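The long life of a stone bench

Kiprono Kinyua runs his palm over a slab the way other people pat a horse. He does it without thinking, walking down the aisle of the workshop with a mug of tea in his other hand, and he'll stop mid-sentence if he feels something he doesn't like. "There," he says, and puts my fingers on it. I feel nothing at all. He nods kindly and moves on.

I'd come to Prostwood to find out about marble, having lived for years with a kitchen benchtop of orange laminate and a strong opinion that stone was for other people. Kinyua started out as a tiler and came to slabs by way of bathrooms, then fireplaces, then one very large pastry counter that he still talks about with a sort of weary affection. That counter went up 31 stairs. He remembers every one.

His business partner, Brian Massawe, looks after the finishing, and it's Massawe who does most of the talking once you get him going. Marble, he explains, is a soft stone as these things go. It will take a beautiful shine, but it will also take a ring from half a lemon left face down while you answer the door. People come in having fallen for a picture in a magazine (he gives me a look) and he feels it's only fair to tell them about the lemon before they've paid a deposit.

What they fall for, nearly always, is the veining. Customers will stand over a slab for an hour deciding which way a line ought to run, whether it should lead to the window or away from it, and whether the sink would spoil it. Massawe encourages this. He'd much sooner have the argument in the workshop, with paper templates and a roll of tape, than in somebody's kitchen with the old cupboards already out on the lawn.

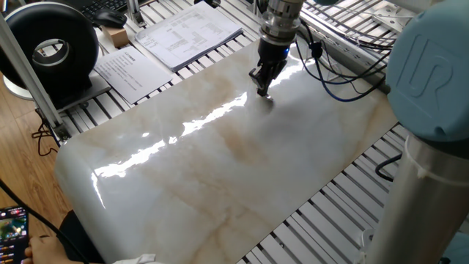
Creamy marble with soft grey clouding and beige-to-tan veins, polished to a high gloss.

The polish itself is done in stages, each pad finer than the last, with a good rinse between them so that no stray grit gets carried along. It's slow, wet work and it ruins your boots. Massawe finishes some slabs at 900 grit, which leaves a gentle, satiny surface that hides a great deal of family life, and takes others all the way up to the full mirror. The mirror is the one that sells. The satin is the one he has at home.

Edges get more thought than I'd ever have guessed. A square edge looks smart on a drawing, but a rounded one is kinder to hips, small foreheads and the stone itself, which chips most readily at a sharp corner. Kinyua keeps a box of offcuts with different profiles and makes everyone close their eyes and handle a few before choosing – he says people's hands are more sensible than their eyes.

Then there's the living with it. Both men are cheerful about this and a bit stern. Wipe up wine, vinegar and tomato straight away. Use a mild soap and a soft cloth, and keep the spray cleaners for the shower. Have the sealer looked at every year or so, and put a board down before you cut anything, even a sandwich. If you do end up with a dull spot, ring before you try to fix it yourself. Massawe once spent a whole April undoing what a well-meaning uncle had done with a kitchen scourer.

I left late in the afternoon with an offcut wrapped in newspaper, about big enough for a cheese and a few crackers. It has a tan line wandering across one corner. I've already moved it twice, trying to decide which way the line should run.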